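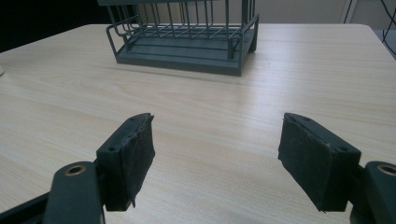
3.2 Table surfaces

Work surfaces were recorded in 17 of the 19 households. Most were wood or wood-look tops in light tones, and residents gave similar grounds for choosing them: crumbs are easy to see, and a pale top makes a small kitchen feel bigger. Complaints were also similar. Light from a window or ceiling lamp leaves a bright band across the middle of the table, and several residents said they missed spills there until they wiped the surface by hand.

Figure 3. Light wooden tabletop with fine, straight grain and a band of reflected light across the middle.

Grain direction came up in five interviews. Residents who wiped along the grain reported fewer streaks, although we did not test this. Halliday and Väisänen found the same habit in an earlier survey of 1,061 homes, where it was tied to the age of the table and had no link to its finish.

Racks and trays kept on the table were moved less often than we expected. In most homes they stayed near the back edge, and the front half was left free for meals and sorting mail. Storage habits in December, when tables were used more heavily, are treated in Section 3.4.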